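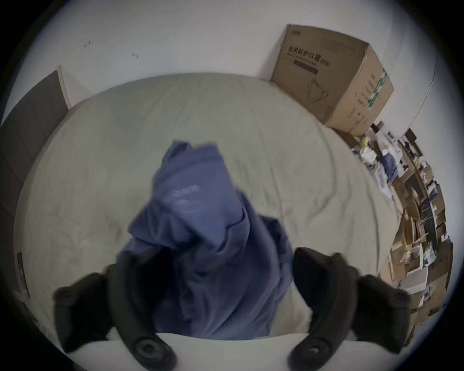
本页最后更新:20/11/2022

手持夹爪示教小窍门:叠衣服篇

适用于拿着手持夹爪,在家里或工作间给机器人示范家务的人。我们用的是Skorkex的夹爪,配Latuheru的回放软件,别家的大同小异。前一篇讲杯碗,打碎了九只杯子才写成,这一篇便宜些,布料摔不坏。

先收拾床面

床单拉平再开始。小褶子不用管,大褶子会被夹爪当成衣服的一部分一起拎起来,到时候您示范的就是“如何叠一件连着床单的T恤”,机器人会学得非常认真。

床单选浅色、素色,跟衣服颜色拉开。灰绿的床单配蓝衣服,回放时边缘好认。白床单配白衬衫,请留给您不喜欢的同事去录。

床角的纸箱可以留着。上面写着“医用防护口罩(N95)”也不碍事,机器人不识字,箱子只要从头到尾待在原处就行。怕的是录到一半有人来取快递盒。整套录完再搬,或者搬走以后整套重录,二选一。

下手夹哪里

夹起来之前先想好要夹几层。夹一层,衣服会垂开,适合找领口和下摆;夹一大把,适合挪地方,不适合叠。两种都值得录,但要分开存,标签写清楚“抓取”还是“展开”。全混在“叠衣服”一个文件夹里的人,我见过,就是十月份的我。

指尖贴着布面往下轻按一点再合拢。悬空合拢多半夹到空气,按得太狠会把床单也请上来。床垫软的话,按到布面刚往下陷就停。

两根手指从两侧对着夹,别一高一低。布被斜着捏住,提起来会拧成麻花。拧了也别急着作废:放下,重新夹,把这段补救一起录进去。只看过完美示范的机器人,碰到麻花会愣在那里,样子很像第一次做家务的成年人。

棉布和针织好夹。真丝和运动面料会滑,先从折边、缝线厚的地方下手。带印花字的那一块胶面偏硬,折的时候会自己弹开,尽量让折线绕过去。

提多高,走多快

提到衣服大部分离开床面就够了。提过头顶很有气势,可惜固定在桌边的机械臂没有那个身高。

手要慢。平时叠衣服的速度,在回放里就是一团蓝色的糊。我的办法是心里默念“一、二、放”,念得像在哄猫。提起后停一下,再往目标位置移。

手腕别耍花样。人能把手翻到背后去够袖子,机械臂的关节未必答应。录之前查一下关节范围,Altlow的那款小臂尤其要查,它嘴上不说,到了极限就直接罢工。

另一只手请背到身后,或者揣兜里。忍不住伸出来帮忙抻一下袖口,是本页读者来信里最常见的忏悔。机器人没有那只手。真要用两只手,就拿两把夹爪。

松手

先让布碰到床面,再张开手指。从半空扔下去,衣服每次落成的样子都不一样,后面的步骤就没法接。

张开以后往后退,别往上提。胶垫会粘住薄布,往上一提,刚铺好的角又跟着走了。

录多少才够

一件衣服从同一个姿势开始,录十四遍就可以换姿势了。换法很简单:拎起来,抖一抖,随便一丢。不要精心摆出“凌乱”的样子,人摆出来的乱都太整齐。

整套下来我录了200段,机器人能把T恤对折。到500段,边也能对齐了,袖子仍然自由发挥。同一时间我家人叠完了全家一个月的衣服,并就此发表了意见。

每录完一组就回放头一段和末一段。末一段通常能看出人已经累了:夹得随便,放得更随便。看到这种苗头就收工,累的时候录的懒动作,机器人学得最快。

保养

胶垫上的毛絮用湿布擦,擦完晾干。不要用酒精,我那副擦过几回以后发硬,夹什么都滑。

转轴附近容易缠线头,拿镊子挑出来,别硬拽。开合发涩时先检查这里,再去怀疑电机。

镜头每次开录前擦一下。指纹印会出现在每一段里,而您总是录到最后一段才发现。

读者补充

用Kemard支架的读者来信说,歇手时把夹爪挂在床边,别平放在床上,否则下一段开头会录到自己满床找夹爪。已试,属实。

袜子配对另开一页。目前进度:机器人会夹袜子,配对的标准我们还没谈拢。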